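Can a Robot Tidy Your Room Yet?

By Wian Mthembu

Imagine coming home from school to find your socks paired, your towels folded and your bed made, all by a machine! People have been dreaming about that for a very long time. So where is it?

Robots are already brilliant at some jobs. In the Berngate warehouse, wheeled robots carry boxes from one end to the other all day long. They can do it because every box has flat sides and stays the same shape when you lift it.

Now pick up a scarf. It flops! Pick it up again and it flops a different way. Cloth is one of the trickiest things in the whole house for a machine, and yet your hands deal with it while you're chatting or watching telly.

Your fingers are full of tiny sensors that tell you if something is slipping. Most robots have a gripper instead, often with just two fingers, like a crab's claw. One way to find out what two fingers can manage is for a person to hold the gripper and try the job.

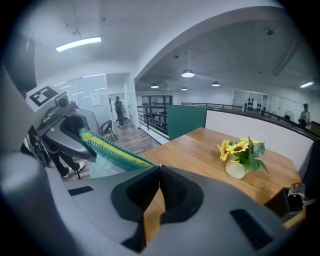 A gripper holding a stripy knitted piece in teal green and yellow. Can you spot the sunflowers?

The square black-and-white pattern on top is called a marker. It looks a bit like a puzzle, and a computer can use a pattern like that to work out where a gripper is and which way it is tilted. Clever, eh?

Once a computer has plenty of examples of a chore, it can start looking for what they have in common. This is called machine learning, and it takes a LOT of practice. A laundry robot called Larkska was given 2,137 examples of towel folding before its first proper try. It folded 11 towels neatly, then rolled the next one into a sausage.

Two hands make things harder still. When you fold a blanket, one hand holds on while the other moves, and you swap over without thinking. A robot has to learn when to grip and when to let go, and how hard to squeeze. 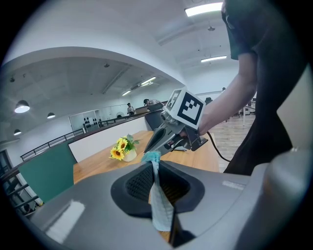

Soft blue cloth up close, with a second gripper held out over the table.

So, can machines do the chores yet? Some of them! Robot vacuum cleaners can sweep a floor, and some robots can fold a towel if it is laid out nicely first. A whole messy bedroom, with a jumper under the bed and a sock inside a shoe, is still very hard.

Try it yourself! Use only your thumb and one finger on each hand, and fold a T-shirt. Then try it in thick gloves. How many goes does it take before it looks neat?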